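Winter Clothes Going Into Storage – Photo Gallery

The Lister Street clothing room in Barkidgate puts its winter stock away in March and gets it out again in October. Coats, snow pants and heavy sweaters come off the racks, get checked over on the long tables, and go into bags for the shelves in the back. The room is open to visitors until 2 p.m. while packing is going on, and the side door on Wiegand Lane is the one to use.

The racks

We start at the window end and work toward the office. Adult sizes come down first, then children's. This year 97 pieces were set aside for storage, and the rest stayed out for late cold spells. Anything with a broken zipper goes to the mending shelf and does not get packed until it has been fixed.

Checking pockets and fasteners

Every pocket is emptied before a piece goes any further. We find gloves, bus transfers and a lot of tissues. Snaps are closed and opened once, and zippers are run to the top and left there. Velcro is pressed shut so it does not catch on the lining of the next coat.

Padded pieces

Padded clothes take up most of the shelf space. They are laid out flat, smoothed by hand from the middle toward the edges, and folded once. Elastic waistbands are left relaxed – stretching them over a bulky fold wears them out by the next season.
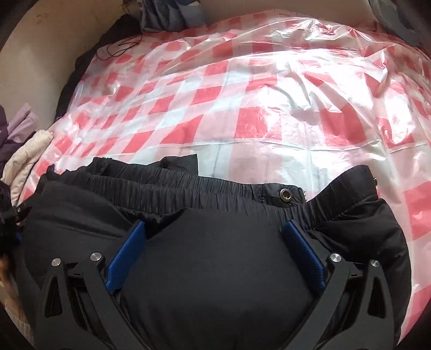

Bags

Black padding with a gathered elastic waistband and a round metal snap, on a clear plastic bag with a red-and-white checkered print. The large clear bags are the ones we like best for bulky things, as the contents can be checked without opening them. A bag is filled loosely and closed with the air still in it. Pressing it down saves room on the shelf, but the padding comes out flat in the fall and takes days to recover.

Labels

Each bag gets a paper tag on the outside and a second one inside. The tag gives the size range, the type of clothing and the shelf number. We stopped using tape for this after the summer heat left glue on the plastic. Pencil holds up better than marker.

Shelves

The back room has 43 shelf spaces, numbered from the door. Snow pants and padded jackets go on the upper shelves where nothing is stacked on top of them. Sweaters and scarves can take some weight, so they go lower down. The bottom row is kept for boots, in boxes, with newspaper in the toes.

Getting things back out

The Urkolton branch takes 60 pieces in October, and its bags are kept together on the left side so they can be loaded first. Everything else is opened here, hung for a day and put on the racks by size. Used bags are wiped out, folded and kept in the cabinet under the sink for spring.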